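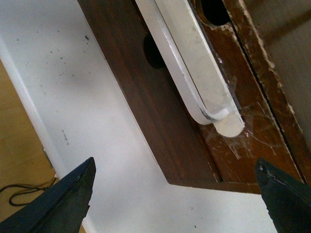 March, notebook 4

Shellac trials, continued from the last entry. Writing this up before I lose the scraps of paper.

Mixed two batches this morning from the Nimcombe flakes, both left overnight in alcohol and strained through a paint filter. Batch A is the lighter cut, batch B the heavier. A strained clean. B left a gray sludge in the bottom of the jar and needed a second pass. I think the flakes are old. The bag has no packing date, so I wrote to Lirkevmont, who sold it to us, and asked. Order number was 1,166 if anyone needs to chase it.

Test boards: 12 pieces of scrap maple, sanded to 220, numbered on the back in pencil. Odd numbers get A, even numbers get B. Three coats each, with an hour between coats. Room was at 64 F when I started and a little warmer by noon. 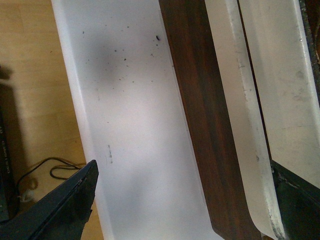 Coat one went on fine on all of them. By coat two, boards 4 and 8 were dragging under the pad. I added a drop of oil to the pad and it got better, but then 10 came up streaky and I suspect too much oil. Should have left 10 alone as a control. Next time keep one pad per batch and write down when oil is added.

Water test after coat three, which was too soon, but I wanted a first look. One drop on each board, wiped at ten minutes. A boards: faint ring on 3, nothing on the others. B boards: white ring on all six. That fits with the flakes being past their age, though it would hit both batches the same way, so the thickness of the coat must come into it. B was probably still soft underneath. Repeat in a week.

Ayana Habte looked at the boards after lunch. She thinks the dragging is down to the pad cloth and wants to try the old linen in place of the cotton. Fair point. I had washed the cotton with softener.

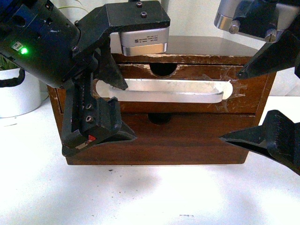 Scraping notes, same day. Board 7 went to 2,000 grit between coats two and three to see if it made any difference to the shine. None that I can see under the window. Not worth the time on small work.

Stock: 521 grams of flakes left in the Nimcombe bag, weighed with the bag. One can of alcohol, part used. Filters are low.

To do:
Linen pads, cut and boil
Second water test, same boards, other end
Ask Trukcombe for a small bag of fresh flakes, dated
Copy board numbers into the Lemma sheet
New lid for jar B, the old one is glued on with shellac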